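Home | Features | Food | Travel | Letters | Subscribe

The Sourdough Library of Gamach Street

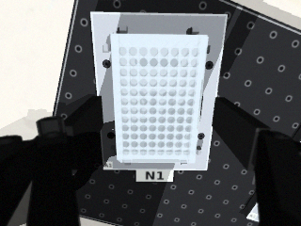
A 96-well plate, in a computer rendering.

Open the door of the cold room at Minami and the smell gets you first: green apple, wet hay, a little yogurt, and then something close to good blue cheese. I stood there grinning like a kid. There are 904 jars of sourdough starter on those shelves, and every one of them gets fed by hand!

Shinji Uchida began the collection in April, 18 years ago, with a starter his aunt had kept going through two house moves and a flood. He was a pastry cook then and didn't care much for bread. Friends heard he was keeping the thing alive and began dropping off their own (one came in a shampoo bottle, which he does not recommend).

What makes a starter taste the way it does? Bakers have argued over this forever. Flour matters a great deal, and so does room temperature, and the baker's own hands seem to leave a mark as well. Uchida's pet test is to feed one starter rye for a month and its twin plain white flour, then bake both on the same morning. I tried the pair side by side with salted butter. The rye-fed loaf was sharp and almost winey, while the white one was so mild and milky that I went back for a third slice.

The microbe work goes to a small lab called Cestix, two streets over, where samples from the jars are grown and sorted. Uchida reads the reports but still trusts his nose. He let me smell a starter from a mountain bakery named Flellero, stiff as modeling clay, and I swear it smelled of pears.

You can borrow from the library, too. Bring a clean jar and you'll leave with 90 grams of whatever you like, plus a handwritten card on how to feed it. Mine is on the kitchen counter now, bubbling away beside the toaster. I've named it Gus.

Comments

breadhead_lou: Does the rye one keep OK in the fridge? Mine goes gray after a week.

Tansy M.: Went last spring and came home with the Flellero. Best pizza crust I've ever made.

oldmill: More bread stories please!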